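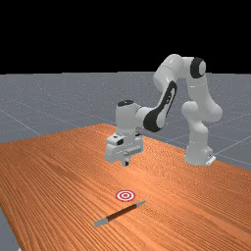

Capítulo 4
Alcançar um alvo: o primeiro projeto da turma

Nos três capítulos anteriores tratámos das articulações uma a uma. Agora vamos trabalhar com o braço completo e com uma tarefa que se diz em poucas palavras: levar a pinça até ao centro do alvo vermelho e branco e parar lá. A ferramenta comprida que está ao lado do alvo fica para a segunda parte do projeto, e por enquanto o braço não lhe deve tocar.

O exercício nasceu no clube de robótica da escola Larkgate, onde Dalia Adomaitis o propôs a um grupo de 14 alunos. O clube trabalhava no simulador Pletine, o mesmo que usamos neste livro. Quem preferir outro simulador pode seguir o capítulo sem dificuldade, mas os nomes dos menus serão diferentes.

Um braço com sete articulações tem uma a mais do que as seis necessárias, em geral, para fixar a posição e a orientação da pinça. Por isso existem muitas posturas para o mesmo ponto – o cotovelo pode ficar mais alto ou mais baixo e a pinça continua no mesmo lugar. Esta liberdade chama-se redundância. Na secção 4.2 veremos como escolher uma postura entre as possíveis.

O que deve saber antes de começar
– ler as coordenadas de um ponto em relação à base do braço;
– distinguir o espaço das articulações do espaço cartesiano;
– guardar e repetir um ensaio no simulador.

Organização do trabalho
Cada grupo faz 30 ensaios com o alvo parado. Depois muda o alvo de lugar e repete a série. Em cada ensaio regista-se a distância final entre a pinça e o centro do alvo, em milímetros, e também os casos em que o braço tocou na mesa. Um ensaio falhado não se apaga do caderno.

Rasmus Mägi, aluno do mesmo clube, escreveu no seu relatório: «O meu erro era sempre para o mesmo lado, e demorei duas semanas a perceber que tinha trocado o sinal de um eixo.» Voltaremos a este relatório na secção 4.3, com os dados dele.

4.1 Onde está o alvo?
Para o programa, o alvo é um ponto com três coordenadas. Comecemos por escolher a origem.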